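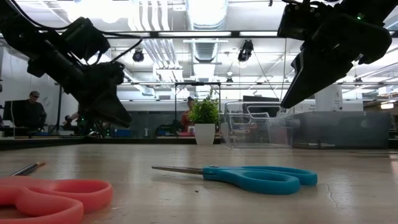 The two-arm cell at Barholm, with scissors on the table.

Cell Technician (robot upkeep), Sernex, Barholm site

Sernex is looking for a technician to look after the two-arm cell in our Barholm workshop. The cell has been in daily use for over a year and has so far been kept going by the engineers who use it. The hours it now runs call for a person whose main job it is.

The post is full time and permanent. You would report to Stellan Björklund, who runs the workshop.

What the work is

The cell is two arms hung over a wooden table, each with a gripper, and a set of overhead cameras or lights. Operators run it in sessions, mostly on small hand tools and stationery. At the last service the counter stood at 2,267 hours.

Your day would start at 7.30 with the morning check. You bring both arms to their rest position, look over the cables from end to end, close each gripper on the test block and compare the reading with the one in the log. If a reading has drifted, you re-zero the joint and run the check again. The first session starts at 9.00 and the cell needs to be signed off by then.

Between sessions you would:

Tighten and mark the gripper finger screws. They work loose on scissors and other hard handles more than on anything else.
Replace finger pads when the surface has gone shiny or an edge has lifted.
Re-tie cable loops so that they clear the joints through the full range of movement. Most of our stoppages so far have been cable faults at the wrist.
Check the camera mounts and redo the calibration after anything overhead has been touched.
Clear the table and put the tools back in their tray.

Motor modules are swapped in the workshop and sent to Kulwood for repair. We keep 3 spares on the shelf and you would be in charge of reordering. A swap takes about an hour once you have done a few, plus the calibration afterwards. The wooden table top is due to be replaced this year and we would want your view on what goes in its place.

You would also keep the fault log. The present one is a spreadsheet with gaps in it, and sorting it out will be a fair part of the first month.

What we need from you

A background in electrical or mechanical maintenance, by apprenticeship, college course or time on the job. We do not ask for a degree. You should be able to crimp a connector properly, use a multimeter, read a wiring diagram and follow a lock-off procedure without being reminded. You will need to work on steps with your arms above your head for short periods. Clear written English matters, as the operators rely on your notes.

It would help if you have used a Linux command line or worked with small servo drives. If you have not, we will teach you. New starters spend their first fortnight on the bench with the old Eklund arm, which is kept for training and can be taken apart without holding up anyone's work.

Hours and pay

7.30 to 15.30 with a paid lunch break. There is an on-call turn one evening in three, paid separately, and call-outs are rare. Pay depends on experience and the band is given in the application pack. Parking is free and there is a bus stop by the gate.

How to apply

Send a CV and a short letter to the Barholm office. In the letter, please describe a fault you traced yourself, how you found it and what you did about it. It does not have to be on a robot. One page is plenty.

Applications close at the end of February. Interviews will be held at Barholm and include a practical task of 40 minutes at the bench, for which tools are supplied. If you would like to see the cell before applying, ask the office for Stellan and he will arrange a visit after 15.30, when the sessions have finished.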